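Phillips Fund, Back to School Packs
Progress report, second period
10 Apr 2018

Summary
The grant paid for backpacks and contents for children moving into temporary housing at the Bruvgate and Stusar sites. By the end of this period 390 packs had been handed over. Spending is within budget and no change to the grant terms is requested.

Purchasing
The bags ordered in December came from Wevico in 2 deliveries. The second arrived short by 18 bags, and the supplier has credited us for them. We plan to use the credit for lunch items, which the Bruvgate staff have asked for more than anything else.

Packing
Each bag is opened out on a table and filled one at a time. Books and paper go in first, flat against the back. Small toys and loose items go in last, near the opening, so that a child finds them right away. Zippers and shoulder straps are checked before the bag is closed.

The black bags with gray lining have been easy to work with. The main compartment opens wide and the inside panels keep flat items apart from the rest.

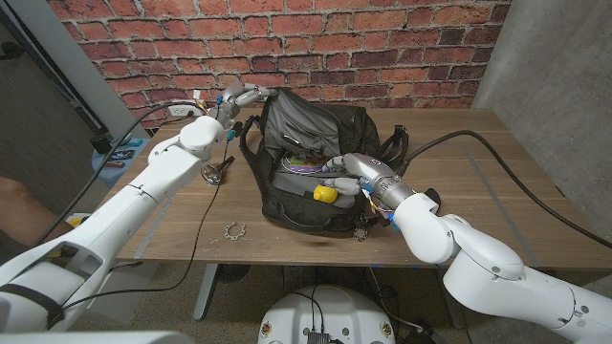
Storage
Finished packs are kept on shelves at Stusar, sorted by age group. We have room for one more delivery. Anything beyond that would need to go straight to Bruvgate.

Problems
Four bags were returned with zippers that stuck. All were replaced from stock. Several families asked for a smaller size for younger children, and we have requested a price from Wevico.

Next period
Place the order for lunch items. Agree on a smaller bag. Send the Phillips office copies of the remaining invoices with the next report.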